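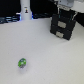

Firdevs Gündoğdu wrote to us after the last issue asking whether the Primunora is worth carrying on a walk of more than a week, or whether a hiker is better off with a lighter one-person tent and a separate tarp. She had read the weights online and found three different ones. I had the tent out for most of April and again at the end of the summer, so I can answer most of that.

Primunora 2, two-person trekking tent
Reviewed by Ataberk Akyol
2021-11-05

The Primunora 2 is made by Bendholm and sold as a three-season tent for long-distance walkers. It pitches with two trekking poles and eight pegs. There are no tent poles in the bag. If you don't walk with poles, you have to buy a pair of uprights separately, and that takes away most of the weight advantage.

I used it on the Plornunlow route, which crosses high pasture for the first half and then follows a river valley down to the road at Tuncer. The ground up top is stony with thin grass. Lower down it is soft and often damp. Nights in April were below freezing on the pasture and mild in the valley. I walked the first part with Knut Schmieder, so the tent had two people in it, and did the rest alone.

Pitching

It took me several evenings to get a tight pitch. The corners have to go out square before the poles are raised, and the instructions sewn into the bag don't make this clear. Once I had the order right it went up quickly, even in wind. The supplied pegs are fine in soil and bad in stone. Two of them bent on the first night. Take at least four stronger ones for the corners and leave the rest as they are.

The footprint is large. On the pasture this didn't matter, but on the wooded terraces above the river I walked past several spots where a smaller tent would have fit.

Weather

Rain was never a problem. We had one full night of it and a wet afternoon, and the floor stayed dry. Wind is more mixed. With the narrow end facing into it, the tent is steady. When the wind turned during the night, the long side panel pushed in far enough to touch my sleeping bag, and I got up to add a guyline. There are attachment points for this on both sides but only one spare line in the bag.

Condensation is heavy on cold, still nights. Both vents were open and the inside of the fly was still covered by morning. The inner keeps it off you if you are careful getting out. Carry a small cloth.

Space

For one person and a full pack it is very comfortable. For two it is tight but workable, as long as both people use narrow mats. Knut is tall and his feet touched the end wall. There is a door on each side, so neither person has to climb over the other, and each porch holds a pack and boots. I cooked in the porch twice with the door rolled back and would not want to do it in a strong wind.

Wear

After both trips the floor has one pinhole, which I patched. The zippers still run well, though the one on the left door needed cleaning after the dusty section near Tuncer. The seams are sound. One of the cord adjusters slipped from the first day and I replaced it with a knot.

Price and alternatives

I paid 600 euros, without the uprights. Gisela Orellana used an older Bendholm on the same route and sees no reason to change. Hers is heavier and stands up better in crosswind. Orhun Oral took a one-person shelter and a tarp, the same arrangement Firdevs is considering. He carried less than I did, but he had nowhere to sit upright on the wet afternoon.

For a solo walk of more than a week, mostly in open country, I would take the Primunora again with better pegs and two extra guylines. If most of your camps will be under trees or on narrow ledges, take the smaller shelter. Bendholm sells spare adjusters by post, and the peg bag has room for a couple.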